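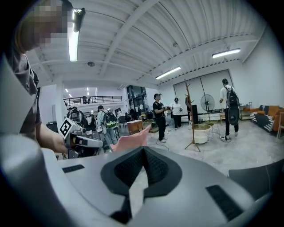 # Cleaning staff at Boonyarit move to the training hall

FLESCOMBE – In July the serviced apartment company Boonyarit started to send part of its housekeeping staff to a different kind of shift. They do not go to the apartments on these days. They go to a hall on the edge of Flescombe, where they put on a headset or a backpack, take a handheld gripper, and do with it the same small jobs which they did before with their fingers.

The recordings from the hall are used to teach Vukeck, a household robot made by the firm Fovosus. Boonyarit plans to use the robot in its apartments for tidying between guests. The company says that no one will lose a position this year. The staff have heard this, and many of them accept it, but they would like to have it on paper.

Boonyarit manages 401 apartments in the town and employs 230 people, most of them in housekeeping. Until this summer the only automation in the department was the program that gives out the rooms in the morning.

## A day in the hall

The hall has a concrete floor and an upper level with a railing. It is furnished in part like a living room, with a sofa, a blanket, shelves and a coat rack. Several people work in it at the same time, and each has a place and a list of tasks. A task can be very short: fold the blanket, put the cup on the shelf, bring the basin from one side to the other. When it is finished, the worker puts everything back in disorder and starts again.

"At first I was too fast," said Thitima Petchrat, who cleaned apartments for nine years. "In an apartment you must be fast, you have your rooms and the guest is coming. In the hall they told me, slower, please, and look at the thing before you take it. I had to learn to do my own work like a beginner."

She says the gripper was the most difficult part in the first week. It has no feeling of a hand, and one does not notice when a cloth is starting to slip. Now she can fold a towel with it quite well, although she would not want her supervisor from the apartments to inspect the corners.

The shift begins at 8 in the morning and is shorter than a normal housekeeping shift, with the same daily pay. After every hour of recording there is a pause of fifteen minutes. The pauses were added in the second week, when some workers complained about tired wrists and about pressure on the forehead from the headset. Those who carry a backpack can also ask for a task without it.

Not all workers use the same equipment. Some hold the gripper directly and are recorded by the camera on it. Others wear a headset and hold controllers. The staff change between the two, and most have a favorite. Petchrat prefers the gripper, and says that with a headset on she does not like to walk far.

## What the company expects

Waraporn Suwannarat, the operations manager of Boonyarit, explained the decision mainly with the difficulty to find people. Last year the company had open positions in housekeeping in every month, and in the high season office employees were asked to help with the beds.

"We do not think that a robot will clean a bathroom for us in the near time," she said. "We think it can pick up what is on the floor, bring used towels to the door, put the chairs back. These are the things for which our people bend down the whole day."

According to her, the first machines will work in 2 apartments, both of which are kept empty for the test. A member of the housekeeping staff will be present during all of it, and can stop the machine. When the test will be extended to apartments with guests is not decided, and Suwannarat did not want to name a month.

She also did not want to say what Boonyarit pays to Fovosus, or if it receives a discount for the hours of its staff in the hall. The recordings belong to Fovosus under the contract. This point was discussed for a long time between the two firms, she said, and it is possible that it will be opened again next year.

## Bending down less, explaining more

For the people who stay in the apartments, the change is felt already, and it is not the one which was promised. With colleagues away in the hall, the morning list is longer for the others. Buppha Noiphan, a shift leader in the building near the river, says that her team has lost its two most experienced members to the recordings for several days a week.

"They took the good ones, of course. A robot should learn from someone who knows it. But the new girls should also learn from someone," she said. "Now they learn from me, and I have the keys, the telephone and the complaints in the same time."

Noiphan asked for temporary help, and got it from the middle of the month. She has no objection to the robot, she says. Her own back would be grateful for it. Her question is who will prepare an apartment for the machine. In the instructions from Fovosus she read that cables should be lifted from the floor and light curtains tied back. In her opinion this is also work, and it should stand in the room time, which today is calculated for a person alone.

Suwannarat confirmed that the room time will be measured again after the test. Until then the present one is valid.

## A new position with a new name

For those in the hall there is a supplement of 600 a month, which is paid only to employees who do at least half of their shifts there. The company has also made a new job title, task demonstrator. At the moment it is written in an appendix to the contract and not in the contract itself, so a person can be sent back to housekeeping with two weeks of notice. The same is true in the other direction, and an employee who does not like the hall can return.

Apinya Khunthong, who was elected by the housekeeping staff to speak for them, has asked for three changes in this appendix. The supplement should be paid by day and not only from half of the shifts. Time in the hall should count fully for the years of service. And the faces of the employees should be made unrecognizable in all recordings before they leave the building, also when a person is seen only in the background of a colleague's recording.

The last point is already practice, answered Fikri Ginting, who is responsible for the hall at Fovosus. He agreed that it should be written down. Names are not saved together with the recordings, he said, and the company does not measure how many tasks one person finishes in an hour. It does measure how many recordings are usable, for the whole group.

"When we began, we had our own engineers doing the folding," Ginting said. "They folded like engineers. One of them put the blanket on the sofa in such a way that you would see it and call the reception. The staff from Boonyarit do things we did not think to ask for. They shake the cloth one time before they fold it, they check under the cushion. We have changed the task lists many times after talking to them."

Khunthong heard this with interest. If the lists are changed by what the staff tell, she said, then it is a kind of advice, and advice is normally paid differently from folding. She has put this in a letter to the management, together with the three points. The answer was expected by the end of the month, and at the time of writing it had not arrived.

## Interest among the staff

The number of places in the hall is limited, and around forty employees have put their name on the waiting list. For some it is the supplement, for others the shorter day. Mothers with small children are favored when two candidates are otherwise equal, a rule which the staff proposed themselves.

Petchrat will stay in the hall until the autumn. After that she has asked to be one of the people who accompany the robot in the test apartments. She wants to see what it does with the towels.

Employees of Boonyarit who want to visit the hall before they decide can register with their shift leader. The visits take place in the afternoon, after 3:30, and are counted as working time.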